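Store notes, October 2018

Handling and storing blue sheeting

The stock of thin blue plastic sheeting at Kinthorpe was moved to the lower store in July, and the loan procedure has changed slightly as a result. These notes replace the card pinned inside the old cupboard door. They apply to the light sheets only. The heavy tarpaulins are kept at Zevley and have their own booking form.

Sheets are now held on the left-hand racking, folded, with the label facing out. Each label gives the length in centimetres and the date of the last check. The two standard lengths are 280 and 555. Odd lengths go on the bottom shelf and should be measured before they are booked out, as several of the old labels were written before the sheets were trimmed.

Folding

Thin sheeting traps air, and a sheet folded too quickly will not fit the shelf. The method below was timed by Mei Achterberg on the longer size and takes around 18 minutes for one person working alone. Two people will do it faster, but the order is the same.

Clear the floor and sweep it. Grit caught in a fold will mark the plastic and may go through it.

Find one corner and follow the edge to the next. Do not shake the sheet out to find the corners. It drags, and small tears at the edge run easily.

Fold lengthwise in half, then in half again, smoothing from the closed side to the open side each time. Stop when the strip is narrower than the shelf, which is 88 cm deep.

Roll or fold from one end towards the other, leaving the far end open until last so that the air can leave. Kneel on the finished bundle if necessary. Tie with cotton tape. Adhesive tape leaves a residue and pulls holes when it is removed.

Gloves

Gloves are advised for long sessions. A close-fitting pair with a matt or lightly textured finish gives the best hold on glossy plastic. Loose gloves make it hard to judge whether one layer or two has been picked up, which matters when a sheet has bunched. Pinch a single fold between finger and thumb, lift it clear, and check that the layer beneath has stayed where it was before pulling.

Damp

A sheet that has been used outdoors must not go back on the racking the same day. Hang it over the rail in the Undine room with both faces exposed, and turn it once. Creases hold water for much longer than flat areas and should be opened by hand. Any sheet found damp on the shelf will be taken down along with the one below it.

Repairs

Holes smaller than a thumbnail can be patched on both sides with the clear patches in the Bauerfeind drawer. Longer tears are not patched. Cut the sheet square above the tear, measure it again, write a new label and move it to the bottom shelf. 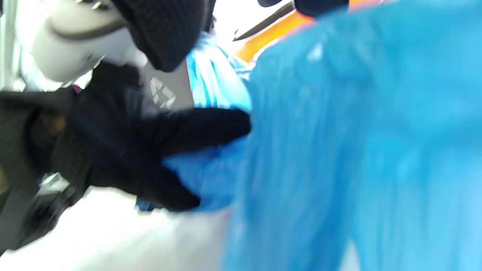 Can a badly crumpled sheet be put back into use?

Crumpling alone is no reason to discard one. Lay it flat overnight in a heated room and fold it the next day, when most of the creases will have relaxed. Do not iron it or use a hot air gun. Check it for pinholes against a window first, and enter the result in the book beside the sheet's length.

Bookings for November are open at the store desk. Returns should be left on the trolley, untied, with the label on top.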